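Home robots: are we there yet, or are we still paying 3 grand for a doorstop
Last updated: Thursday, 9:40 pm

gritty_mop
My brother-in-law bought the Brinora and now talks about "offloading" his chores. What he has offloaded so far is socks. It moves them from the bedroom floor to the hallway floor, and then he picks them up. Can any of these things do a day's housework yet, or should I check back when I'm retired?

lintfilter
Depends what you call housework. My Sono does floors and does them well. Anything with a handle, a lid or a lump in it is still yours. I run a small cabinet shop and it's the same there: the Carvalho cell loads panels all day without complaint, but ask it to sort the offcut bin and you'll be sorting the offcut bin.

half_a_wrench
Disagree. People judge this stuff by the gadget their relatives bought. The work happening in simulation is way ahead of that. You can run a chore 1000 times before lunch and never break a plate. I've been poking at the Prekow house since July, and these are the kinds of places the chores happen:

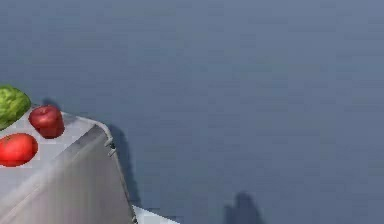
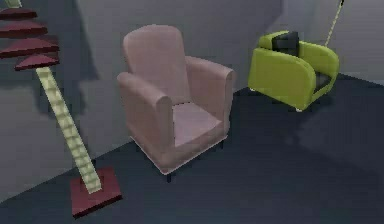
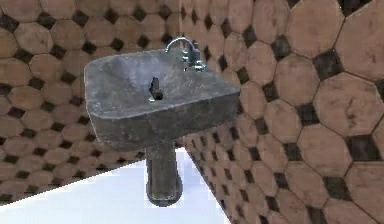

Prekow house, all simulated: fruit on the table, the armchairs, the sink

gritty_mop
That sink needs a chore done to it before anyone does a chore in it. Who grimed up the tiles on purpose?

half_a_wrench
Good! Dirty is what you want. A policy that only works in a showroom is no use in my bathroom.

lintfilter
OK, but look at the table. An apple and a tomato, both red, both roundish, and a big green melon a few inches of gripper away from them. Picking up the apple is a demo. Picking up the melon is a different machine. And a simulated tomato doesn't end up on your shirt when you squeeze it wrong.

tinroof130
I'm with lintfilter. Friction and squish are where sim falls down. Also the armchairs — plump the black cushion on the green one, sure, fine. Now vacuum under the pink one. Those legs are short. My Sono would stop in front of it and have a think.

half_a_wrench
Vacuuming under a chair is solved. Buy a flatter vacuum.

tinroof130
So the answer to the robot problem is a different robot. I'm up to 2 already and I still own a broom.

gritty_mop
What's the dark thing standing in the sink?

half_a_wrench
No idea what it's meant to be. Task is to get it out of the bowl without whacking the faucet.

lintfilter
My teenager can't do that one either.

gritty_mop
I'll keep the mop, then. Somebody tell my brother-in-law about the socks.

Comments (3)

pocketlevel: Bought a Brinora, returned a Brinora. Very nice box.

drydock: You're all too hard on them. Mine folds towels. Slowly, and into a shape of its own choosing, but they do go in the closet.

half_a_wrench: See, towels. Thank you.

Recent threads
Sono keeps parking itself under the bed
Carvalho panel loader — worth it for a one-person shop?
Towel folding, post your worst
Prekow house: which room do you start with?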